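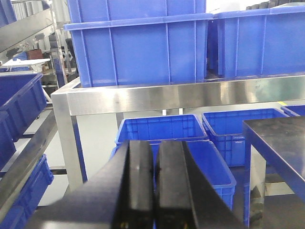

手首側カメラから見たグリッパーと青いコンテナ。ステンレス台の上と床に置かれている

報道関係各位
2022年9月
Eltton

コンテナ搬送作業における「手本教示」の検証結果を公開
自動化率の発表は見送り、失敗例を含めて開示

Elttonは、人がロボットに作業の手本を見せて覚えさせる教示方式について、食品容器の洗浄・仕分け現場を想定した検証の途中結果を公開します。対象は青い樹脂製コンテナの持ち上げと移し替えです。教示には、作業者がアームを直接つかんで動かす方法と、離れた席から操作装置で動かす方法の2通りを用いました。

「見せるだけで覚える」という宣伝文句は、この数年で業界に広まりました。当社も過去の資料で似た表現を使っています。今回の結果を見るかぎり、その表現は現場の実情より先に進みすぎていたと考えており、該当する資料は順次改めます。

検証は7月に開始し、遠隔操作用ソフトウェア「Dolis」を使って100回分の手本を記録しました。手本を残したのは8名で、このうち遠隔操作の経験がある者は含まれていません。記録のうち11回分は、途中で操作者が迷って手を止めた、あるいは容器の縁をつかみ直したなどの理由で学習から外しました。外す基準を決めたのは当社の技術者であり、別の基準を採れば結果も変わります。

直接教示は初日から扱いやすい一方、操作者の腕や体がカメラの視野をふさぐ場面が続きました。遠隔操作ではその問題が減りましたが、奥行きの見当がつけにくく、指先が縁に届く手前で閉じてしまう操作が目立ちました。格子状の側面を持つ容器や、棚で傾いた容器では、人の手本そのものにばらつきがあります。ばらついた手本から安定した動作が得られると期待する根拠を、当社はまだ持っていません。

学習後の動作については、成功率を一つの数字にまとめて示すことを控えます。容器の置き方を少し変えるだけで値が大きく動くためです。代わりに、置き方の条件ごとの記録と失敗時の映像を、評価を担当するStojanovićとの共同報告書に収録します。金属面の映り込みが認識に与える影響は未解明で、報告書でも結論を出していません。

省人化の効果についても、現時点で試算を示す予定はありません。手本の収録、不良記録の選別、再収録にかかる人手を差し引かない試算は、導入を検討されるお客様の判断を誤らせると考えます。

今後は作業セル「Kundus」に同じ手本を移し、設備が変わっても使えるかどうかを7項目で確かめます。使えないと判断した場合も、その内容を公表します。製品化の時期は未定です。

本件に関するお問い合わせ
Eltton 広報担当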